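Durkeck

Durkeck is a market town on the east bank of the Lorn, 11 miles upstream of Lornwood. It grew up at a ford used by wool traders and has been known for its paper mills and, later, for its electricity works, one of the first in the district to supply private houses.

Electricity supply

The works stood behind the Cekaletti paper mill and drew on the same weir. At first it served the mill, the railway station and 70 houses near the market square, and current was sold for lighting only, from dusk until 11 at night. The hill streets were added after a second turbine was fitted, by which time the works had 398 customers. Bills were worked out by the number of lamps in a house until meters came in.

Sockets were rare in the early years. Most homes had none, and irons were run from the ceiling light with an adaptor. When the old houses were rewired, it was usual to put in 2 sockets downstairs and one on the landing. Later building, such as the Kubo estate on the north side, allowed for several in every room. 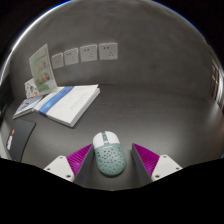

According to a letter printed in the Lornwood parish magazine, the landing socket was "the one everybody fought over", and the lights on the hill still dipped whenever the mill started up in the morning.

The works closed when the town joined the regional network. The turbine house was used as a grain store for over 11 years and is now part of the mill museum - the weir and one sluice gate can be seen from the footbridge.

See also: Lornwood; Cekaletti paper mill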